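Mirnness Opens Its Tabletop Teaching Program to Small Packing Shops

Letulora project moves from the back office to the workbench, with 286 recorded runs already in hand and more on the way

We're very happy to share some news that has kept our little office busy since February. Mirnness has begun gathering its own set of teaching examples for Letulora, the software that helps a pair of tabletop robot arms learn simple sorting and tray-loading jobs by following what a person does with them. The first task uses things almost every shop has in a drawer: rolls of tape and a plain white tray.

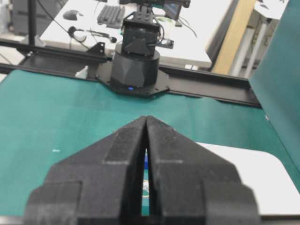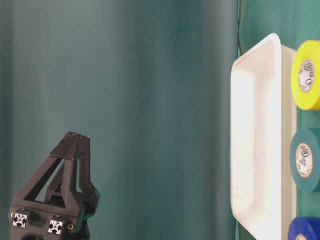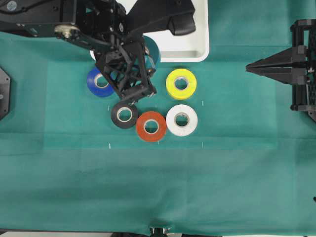

The idea behind Letulora is an easy one to explain, even if the work takes patience. A person guides the arms through a job from start to finish, and the cameras and the joints record the whole thing together. Then the table is set up again, a little differently, and the person does it once more. After enough of these runs, the software has something to learn from, and we can see how it does on its own with a layout it hasn't met before.

We set ourselves a goal of 300 good runs for this first task, and we're 14 short of it as we write. Every run is watched back before it is kept. Runs where the operator paused too long or took a strange route are put in a separate folder – we don't throw them away, as our training team has found uses for them – but they don't count toward the total.

"I thought I would be bored by the second morning, and I wasn't at all," said Tiina Mustonen, who leads data collection at Mirnness. "You start to notice your own habits. I was always reaching for the same color first, and of course the software would have picked that up from me. So now we draw the order from a list before each run, and we trade operators every hour or so, and the recordings are so much more varied for it."

Five operators are taking turns at the controls, all of them members of our regular staff who asked to try it. They come from shipping, accounts and the repair desk, and we've been delighted by how differently they each go about the same small job. New operators spend an afternoon practicing before any of their work is saved, and they're welcome to keep practicing for as long as they like after that.

Our friends at Foltbridge are helping with the review of the recordings, and Huttunen, a family-run packing shop that has worked with us for years, has agreed to be the first to try the trained system at its own bench. Huttunen's staff have already sent us a long and very useful list of the things that get mixed up on their tables by the end of a shift, and several of them will find their way into the next round of tasks.

We have places for 6 more small shops in that next round. Taking part means sending us a sorting or packing job you do by hand, along with a sample of the items, and joining a short call with Tiina and her team. There's no charge, and you don't need any robot equipment of your own. Shops that would like to be considered can write to the Letulora team through the contact page on the Mirnness website, and we'll do our best to answer every note personally.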